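Search notebook Go

November, bench 2, Noltanside

Back on the handover task. One arm picks up the yellow block, brings it to the middle, the other arm comes in and takes it. A toddler does this without a manual. We have a manual, and it was last edited by someone who thought the left arm was the right one.

Started at 8.40 with the leaders cold and stiff, so the first handful of demos look like somebody stirring porridge. Binned them. After that I changed how I hold the left leader: elbow on the bench, thumb doing the squeeze, wrist left alone. Much less wobble while the block is waiting to be collected. Whoever takes the afternoon shift, please do the same, or we'll be teaching it two styles of waiting and it will pick the worse one.

103 demos kept from today. That brings the Wiriya set to 3,205, of which 2,392 are handovers and the rest are the old pick-and-place stuff from when we were ambitious about drawers.

Things I noticed while driving:

- I slow down before the receiving grip closes. Always have, apparently. Watching the playback, there's a long polite pause like two people at a doorway. The policy from last week has learned the pause beautifully and the grip hardly at all.
- Squeezing hard on the trigger does nothing useful past a certain point, except tilt the block. Light squeeze, then hold.
- Let go with the first arm only when the second has properly got it. I know this. I still dropped it 12 times before lunch.
- Coming in from above the block is easier to drive than coming in level, but I lose sight of the far finger in the main view and end up steering by the wrist picture alone.

Tried hand-guiding for a bit as well, pushing the arm about directly with the motors slack. Nice smooth paths, and my own forearm all over the overhead recording. Unless we want the robot to expect a jumper sleeve at every handover, I vote for the leaders.

Wrist view from one of the handover runs, saved mostly so I can argue about the grip height with Jostville:
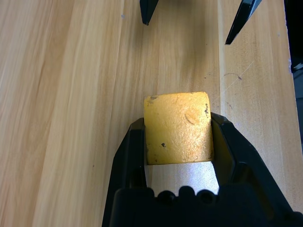
Yellow block held upright between the fingers, other gripper open at the top. Note the dent and the chipped corner.

Jostville want to swap in a fresh block for the next batch. I'd keep the battered one. The marks make it easy to tell which way round it is on playback, and a clean face would cost me that. We could add the new one as a second object and mix them, but mixing in the last stretch of a set has gone badly before (see the entry on the sponge - or don't).

Ranine build is still dropping the trigger signal now and then. It shows up as a tiny twitch in the fingers. Left those demos in the set with a flag, not deleted, until we decide.

To do:
- retrain without the porridge
- trim the doorway pause on half the demos and compare with the untrimmed half
- try starts with the block turned a quarter round
- fix the manual. Left is left.

Arms parked at 16.15, leaders unplugged. Block is in the mug.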